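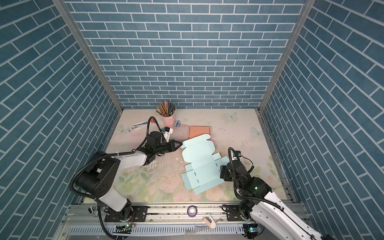
Pencil cup and stapler at the back of the table.

8 April 2026
Ballot paper layout study, Bosberg workshop
Entry by Hyun-seo Ban

Purpose of the session: to settle the order of work for the second round of the mock ballot, and to record the first-round findings while they are fresh. Gyu-bin Ra was present throughout and has read this entry.

Background. The study asks whether people who rank candidates in order of preference make fewer spoiling marks when the instructions are printed beside the boxes or at the head of the paper. It takes no view on which voting system is the better one. The names on the papers are neutral and no party labels are used. Colleagues are reminded that this applies to conversation with participants as well as to the printed matter.

First round. Papers issued: 493. Papers returned with at least one mark that a counting officer would have to refer for a decision: 84. These have been kept in the grey folder and have not been separated by layout, as the person who adjudicates them should not know which layout is which until the sheet is complete. Gyu-bin holds the key to the layout codes.

The most frequent fault on a first reading is the repeated number, where a participant gives two candidates the same preference. After that come papers with a cross in one box and numbers in the rest. A smaller group used ticks throughout. Several participants wrote a word in the box, usually "yes" or "no", and one wrote a full sentence down the margin about the state of the pavements in Kullament. That paper also carried a perfectly good set of preferences and will be treated as valid.

Adjudication rule. We discussed at some length whether a single cross should be read as a first preference. Gyu-bin's position is that it should, where no other mark appears on the paper, and I agree. A cross together with numbers is more difficult. If the number 1 appears elsewhere, the cross cannot be read with confidence. If the numbering begins at 2, the intention seems plain enough. We have adopted that reading for the present and marked the rule as provisional.

Paper stock. The batch supplied by Bucur is thinner than the batch used in the pilot, and heavy pen marks show through to the reverse. This matters only if we print on both sides, but the long list layout would need that. I have asked Bucur for a sample of the heavier sheet. No reply as yet.

Booths. The folding screens from Buvano stand well on a level floor and badly on anything else. One fell outwards during the afternoon sitting, with no harm done except to the secrecy of one mock vote. The participant was offered a fresh paper and accepted. The replaced paper was cancelled, entered in the log and left out of the totals given above.

Second round. It was agreed to hold it in September, when the hall is free and the school term has begun. The changes are as follows.

The instruction line will read "Put 1 by your first choice, 2 by your second choice, and so on". The present wording, "Rank the candidates in order of preference", was queried by 20 participants at the desk.

The number of candidates stays the same, so that the two rounds can be compared.

Desk staff will answer questions by reading the printed instruction aloud and nothing further. In the first round the answers varied from one sitting to the next – my own included.

Outstanding. Adjudication sheet to be ruled up with a column for the provisional cases. Consent forms from the morning sitting to be filed. Gyu-bin to draft the letter to the hall. I am to check whether the large-print paper was offered at every sitting, as the log is silent on this for the last of them.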